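首页 > 论文 > 家庭服务机器人 > 第四节

4 客厅整理任务：仿真环境与实验结果

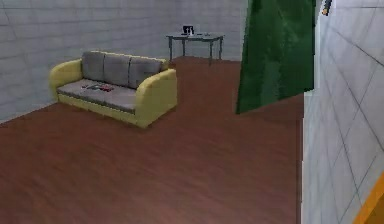 图2 客厅整理任务的仿真房间。沙发坐垫上有一件待识别的小物体，后方小桌上另有零散物品。

4.1 任务设定

前两节讨论的抓取与导航模块都是单独测试的。本节把它们放到同一项家务里，考察机器能否在无人干预的情况下把一间客厅收拾好。我们选择客厅，一方面是因为它的家具少、地面开阔，导航的难度不高；另一方面，客厅里需要收拾的东西往往没有固定的形状，也没有固定的位置，识别和放置的问题会比较集中地暴露出来。

任务的表述很简单：房间里有若干不在原位的物品，机器需要找到它们，判断是否应当移动，拿起来，送到指定的收纳位置。判断这一步常被忽略。桌上立着的物件多半是主人有意摆放的，而掉在沙发上的小东西多半需要拿走，两者在图像上的差别可能很小。Dauda 在早期方案中曾建议只给出待移动物品的清单，后来我们放弃了这一做法，因为住户在实际生活中不会为每次整理列清单。

4.2 仿真房间

房间在 Rasine 仿真器中搭建。图2所示的布局里，三人沙发斜放在房间左侧，深灰色小桌靠近后墙，沙发前方的木地板没有障碍物。墙面和地板只使用简单贴图，渲染分辨率也较低。这样做可以加快训练，代价是小物体的细节损失严重。图中坐垫上那件带红色和深色斑块的扁平物体，人眼也难以说清是什么，桌面右侧的几件浅色小物同样如此。

我们没有提高渲染质量。家用机器人的相机通常装在较高处，在房间另一端看到的小物体只占很少的像素，低分辨率图像与这种情况接近。策略如果在这里学会先靠近再判断，迁移到实际房间时应当更稳妥。这一假设在4.4中有初步的检验，但证据还不充分。

物品的初始位置在每次试验开始时随机生成，沙发和桌子的位置在同一布局内保持不变。房间共有57种布局，由 Kaimal 手工检查，剔除了物品与家具相互穿插的情况。每次试验限时20分钟，超时按失败计。

4.3 对照方法与评价

参与比较的有两种方法。第一种是分段式系统 Pusent，感知、规划和抓取各自独立，中间以物体列表传递信息。第二种是端到端策略 Kartha，直接由图像和语言指令输出动作。两者使用相同的机械臂模型和移动底盘，训练数据也相同。

评价分为三级。“完成”指全部应移动的物品都到达收纳位置，且不应移动的物品没有被碰倒或挪走。“部分完成”指至少有一件物品正确到位，同时没有造成破坏。其余情况均为“失败”。我们没有采用按件计分的办法。对住户来说，收好了几件杂物却碰倒一个相框的机器，很难说是帮了忙。

每种方法运行1,000次试验。录像由 Warrier 和 Raju 分别评定，意见不一致的由 Russo 裁定。评定时不显示方法名称。分歧主要出现在“部分完成”与“失败”之间，例如桌上物品被轻微推动但没有倒下，是否算作破坏。最终的处理是，只要物品仍然直立并完全处于桌面之内，就不算破坏。

4.4 结果与失败分析

在识别和移动两个环节上，Pusent 的表现较为稳定，大多数试验都能找到沙发上的物品并开到合适的位置。它的问题集中在抓取。扁平物体落在软垫上时，夹爪需要贴着坐垫表面合拢，高度估计稍有偏差，结果就是夹空，或者压住坐垫后停止。系统检测到夹空后会重试，但每次重试都使用同一个高度估计，因此往往连续失败，直到超时。

Kartha 的情况相反。它能在接近坐垫时逐步调整夹爪高度，抓取扁平物体的能力明显较好，但常常分不清哪些东西该拿。桌上的直立物件多次被它当作杂物送进收纳盒。把指令改为“只收拾沙发”之后，这类错误有所减少，不过机器有时会在收完沙发后继续驶向桌子。

遮挡是两种方法共有的困难。房间里挂有一大块深绿色布料，从某些角度会挡住后墙和房间右侧的一部分。机器在布料一侧没有发现物品时，常常直接判定整理结束，很少换一个位置再看。Pusent 的地图把布料当作墙体处理，这使它从不尝试绕行；Kartha 偶尔会绕过去，但没有规律，我们也无法从内部状态中找到解释。

我们还在 Vostero 公寓的样板间里做了小规模的实物试验，1月9日完成最后一轮。样板间的沙发比仿真模型更软，夹爪下压时坐垫变形较大，Pusent 的夹空现象更加突出。Kartha 的抓取仍然可用，误拿的问题没有改善。先靠近再判断的行为在两种方法中都出现过，但次数太少，无法据此断定低分辨率训练有助于迁移。

4.5 讨论

就客厅整理这一项而言，现有系统可以在有人看管的条件下承担一部分工作，例如把沙发上的单件物品送到固定的盒子里。无人看管的整理还做不到。限制主要来自两个方面：软质表面上的低矮物体难以可靠抓取，以及机器缺少关于“什么应该留在原处”的知识。前者或许可以通过触觉反馈缓解，我们在12月试装过指尖传感器，信号可用，但控制频率偏低，尚未接入主系统。后者更难处理，因为不同家庭的习惯不同，同一件东西在一家算杂物，在另一家就是摆设。

本节的实验没有涉及衣物折叠、擦拭桌面和地面清洁，也没有考虑人在房间内走动的情形。收纳位置固定且始终敞开，省去了开关柜门的步骤。这些条件都使任务比真实家务简单，读者在引用上述结果时应当注意。下一节将在厨房布局中重复同样的评价流程。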